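4. Guardar la partida, sincronizar y otras formas de sufrir

Este apartado explica cómo proteger su progreso en Lastdale. Si viene del apartado 3 con el personaje recién creado, todavía no tiene nada que perder. Aproveche para hacerlo ahora.

4.1 Crear una ranura de guardado

1. En el menú principal, abra Opciones > Partidas > Nueva ranura. Dispone de 13 ranuras.
2. Escriba un nombre de hasta 24 caracteres. «Prueba», «Prueba2» y «LaBuena» son nombres válidos, aunque dentro de un mes no le dirán nada.
3. Pulse Confirmar y espere a que el farol de la esquina deje de parpadear.

Nota: el guardado automático solo actúa al entrar en una posada. Las cuevas, los pantanos y el sótano de El Idrissi no son posadas, por mucho que haya camas.

PRECAUCIÓN: no cierre el juego mientras el farol parpadea. La ranura quedará marcada como «Incompleta» y no hay hechizo que lo arregle.

4.2 Vincular la cuenta Skosari

1. Entre en Opciones > Cuenta e introduzca el código que recibirá por correo. Mire en la carpeta de no deseados, donde suele instalarse a vivir.
2. Active Sincronizar al salir.
3. Elija qué copia manda en caso de conflicto: Local o Nube. La opción Preguntar siempre cumple exactamente lo que promete.

Si aparece el error 431, la hora del equipo no coincide con la del servidor. Ajústela y repita el paso 1.

4.3 Pasar partidas de una versión anterior

Las partidas de la versión 847 no se abren directamente en la 850. Hay que convertirlas:

1. Copie la carpeta Partidas en otro disco. Sí, entera.
2. Abra la herramienta Flinness, incluida en la instalación, y pulse Convertir.
3. Seleccione la ranura y espere. La barra se detiene un buen rato casi al final – es normal, déjela en paz.
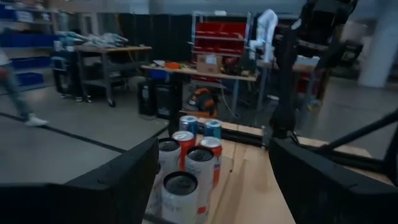

4. Abra la partida convertida y compruebe el inventario. Las pociones sin etiqueta pasan a llamarse «Brebaje dudoso», decisión de Naima Bensaid, responsable de objetos, que no admite recurso.
5. Guarde en una ranura nueva antes de seguir jugando.

Nota: las monturas conservan el nombre, pero pierden el sombrero. Puede volver a comprarlo en el mercado.

4.4 Borrar una ranura

1. Seleccione la ranura y mantenga pulsado Suprimir.
2. Responda a las dos preguntas de confirmación. La segunda tiene los botones cambiados de sitio a propósito.

PRECAUCIÓN: con la sincronización activa, el borrado afecta también a la copia en la nube.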